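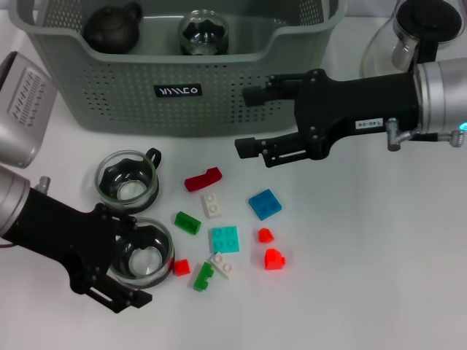
Home & Table / Conversations

One basket, one teapot, a lot of bricks

Mehwish Bukhari has been running the tea table at Leltach for 5 years and she does not sit down while she talks. So this is written up from notes taken standing, some of them on the back of a delivery slip. Apologies for any gaps.

Leltach is the room at 111 Flamgate, up the stairs over the shoe repairer's. Tea on one side, toys on the other, in theory. In practice everything ends up on the same white table, and that was what I'd gone to ask her about. How do you serve tea in glass next to children's building bricks and not lose your mind, or your cups.

"You do lose cups," she says. "Put that in first. People come up and say how do you never break anything. We break things! We broke one in April that I'd had since I was 28, I was very quiet for a whole afternoon."

But the system, then. There is one, and it's mostly a basket.

It's a big grey-green plastic one, holes all over the sides, thick rolled rim. Nothing special. She is very firm about the rim. She'd had a thin-edged one before and it bit into her fingers whenever there was anything heavy in it, so you ended up making two trips, and two trips is when somebody under four gets involved. The dark clay teapot goes in at the left. The round glass goes next to it, towards the middle. Lid on the teapot before it goes anywhere, always.

"Low down," she says. "That's all I want. If it sits low it can't go over. I don't carry a pot on a tray any more. A tray is a plate with ambitions."

I ask if the glass and the clay don't knock together. She picks up a folded tea towel and waves it at me. In between, for the stairs. For just across the room she doesn't bother, she leaves a gap and walks slowly. Her sister-in-law, Hina Chaudhry, who does the early half of the week, uses two towels and thinks Mehwish is reckless.

"She is not reckless, she's quick," says Hina, when I ring her later to check. "I'm the one with the towels, yes. I have seen that woman carry the basket with one hand and a toddler's coat in the other. The coat had the toddler in it."

Back to the table. The jug, the clear one with the black lid, doesn't go in the basket at all. It stands behind, off to the right, at the back where short arms can't get it. I'd assumed this was a rule for hot water. It's a rule for any water.

"Cold as well. If it's cold they still pull it over and then the bricks are wet and then you've got a bucket of bricks on the radiator all evening. They smell, you know, if you put them away damp. Not bad, just like a flannel."

The cups stay out. This surprised me, I had thought cups would be first in. Glass, two of them, left down beside the bricks as if they'd been built there. Mehwish shrugs about it. The cups are the part people want to hold. If you clear the cups the grown-ups take it as a hint and start hunting for their bags, and she doesn't want them going. "It's a tea room. If they go home I've only got a room."

And she has a theory, which she gives me while wiping something. Children who see glass on the table every week get careful with it. Children who only ever get plastic throw plastic. She can't prove it. One of the regulars, Kamran Mohmand, has a son who comes up to build, and according to Kamran the boy now walks round a glass at home like it's asleep.

"At his nan's he's a menace," Kamran says. "Here, different lad. He'll move his bricks out of the way of the cup. Move the bricks! He doesn't move his bricks for me."

About the bricks. They're the small sort, and that has been argued over. Laiba Gondal, who lent the first lot and whose idea the toy side was, wanted large chunky ones, easy to see, easy to sweep into a box. Mehwish held out for small. Large ones are noisy on the table and they knock things, she says, a big brick sliding is like a little lorry. Small ones just sort of scatter. The under-threes have a rug with their own things by the window, so the little bricks stay up at table height and the lid goes on the tub when the babies are about.

Where it goes wrong is the end of the day. I had it in mind that clearing up would be a big performance, songs and so on. No song. Nothing gets cleared until the tea things are off, and that's the whole order of it. Pot, round glass, then cups, then jug, then bricks. Most people do it the other way, she reckons, they tidy the toys first to be polite, and everyone is leaning over the hot things with both arms.

"Tea off. Then bricks. If you remember one thing. I've had fathers with a heap of bricks in their jumper, bending right over the teapot, saying don't worry love I've got it. He hadn't got it."

Then the basket comes into it a second time, and I liked this bit. Once the tea things are in the sink and the basket's been wiped out, it goes back to the table and the bricks go in. Swept with the side of the hand, straight over the rim. A shake over the tray and the crumbs come out through the holes, biscuit mostly, sesame, the odd raisin that won't go through and has to be picked out. Bricks stay in. Tip into the tub, done.

I asked whether any bricks are small enough to fall through too. "A few. The tiny flat ones. Those I let fall and I find them in the tray after, it's a sort of sieving." She seemed pleased with the word sieving and used it twice more.

Is it hygenic, bricks in the tea basket? She'd been waiting for that. The basket gets hot water and soap between, and the whole thing goes out on the back step at weekends and has a kettle tipped over it. Holes dry fast. It's the other reason for holes. Her old one had solid sides and you'd get that line of grey water in the bottom that never went, wherever you stood it.

She did try doing it with two baskets, one for each job. Lasted a fortnight. They got swapped, they got borrowed, one went down to the shoe repairer's with heels in it and came back smelling of glue. One basket, washed, is her position. Laiba still disagrees and says so every time she comes up, so put it down as unsettled.

Some quick things I asked while she was doing the till, and what she said.

The clay pot. She won't put soap near it. Hot water, a wipe, lid off overnight so it dries inside. It came from a stall called Gerlach that used to set up at the bottom of Flamgate and doesn't now, so it can't be replaced, so she's the only one who washes it. Hina isn't allowed. Hina confirms this with some feeling.

The round glass. For showing, mostly. She likes the children to see the colour of the tea come, and you can't see a thing in clay. Mint in summer. Something red when it's cold, rosehip or hibiscus, "anything that goes pink, they go mad for pink." It sits badly on a bare table, she says, it wants walls round it, and that's half of why it lives in the basket even when it's not going anywhere.

Stacking. Don't. Never cup in cup. They stick, someone twists, and then you are picking up glass.

What about a cloth on the table? No cloth. A cloth is a handle for a two-year-old. The white top shows everything, tea rings, felt pen, jam, and she'd rather see it. Bicarb and a damp sponge for the rings, leave it on while you do something else.

Fahad Shaikh comes in at this point with milk. He does the shopping and, he says, most of the stairs. I ask him what he'd change. The stairs. After that, the number of people who offer to help.

"They're lovely. They're all lovely. But there's one way the basket gets packed and there's 27 ways they pack it. Last week someone put the jug in on its side. On its side, with the lid on, very proud. I said thank you so much and went and did it again round the corner."

Mehwish says he is exaggerating the 27. He says he isn't. They have plainly had this one before, I let it run for a bit and then asked about the winter.

Busier. More coats, so fewer places to put anything down, so the table fills. She moves the biscuit tin to the windowsill. There's an evening coming up on 12th November, grown-ups' tea, bricks left out all the same – the grown-ups asked for them, it was the first question on the sign-up sheet. The name for the evening is Drakier, after a card game Fahad's uncle taught them, which they may or may not play. Bring a cup if you've got one you like. Glass is fine.

"Adults are worse," Mehwish says, about the bricks. "They build right up to the pot. They make a wall for it. Then who wants another cup, and you've got to take the wall down, and they're upset."

I had one more on my list, about whether she does any of this at home. She laughed for a while. At home the teapot's on the draining board and the bricks are in the bed. There's a basket but it's got ironing in it.

She had to go then, somebody wanted mint, and Fahad was already on the stairs again with the empties.

Leltach, 111 Flamgate, first floor. Open till 5. Ring the lower bell, the top one doesn't work.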